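**Ticket : tri de la table, petits objets mal classés**
Ouvert par : Liya Abera
Suivi : Tekle Derese
Site : Irkville, salle au paravent
Statut : en cours

## Problème signalé

La fiche de tri Trovton prévoit deux bacs, emballages et divers. Le 7 mai, en fin de rangement, le bac emballages contenait de l'électronique et un chiffon. Valderrama a refusé le bac entier à la reprise. C'est le deuxième refus depuis décembre.

## Vérifications

- Étiquettes des bacs : lisibles, bonne couleur.
- Fiche affichée : c'est l'ancienne version. Elle ne dit rien des cartes électroniques.
- Sacs : modèle Ustell de 50 litres, conforme.
- Bouteilles : vidées mais pas toujours rebouchées. Sans rapport avec le refus, à corriger quand même.

## Essai de l'ordre de tri

*Note de Tekle :* j'ai repris depuis le début avec une table non triée. Les bouteilles cachent le reste. Quand on commence par elles, on attrape le chiffon avec, et ce qui traîne à côté suit dans le même sac. Il faut sortir d'abord le chiffon et les petites pièces.

Le chiffon gris et la petite carte verte, sur la table claire devant le paravent :
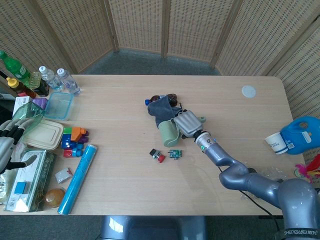
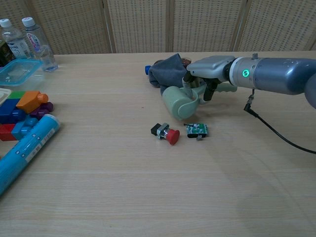 ## Ordre retenu

1. Chiffon : le déplier et le secouer au-dessus de la table, puis bac à linge.
2. Cartes électroniques et boutons : boîte à part, jamais dans les divers.
3. Jouets et accessoires : bac divers.
4. Bouteilles : vider, reboucher, bac emballages.
5. Gobelets en papier et films plastiques en dernier.

Avec cet ordre, le tri a pris presque 8 minutes et le bac emballages était propre.

## Reste à faire

- Remplacer la fiche affichée (Liya).
- Trouver une boîte fermée pour l'électronique. Celle de la réserve n'a plus de couvercle.
- Demander à Valderrama si les bouchons peuvent rester sur les bouteilles. Message envoyé, pas encore de réponse.

Le ticket reste ouvert jusqu'à la prochaine reprise.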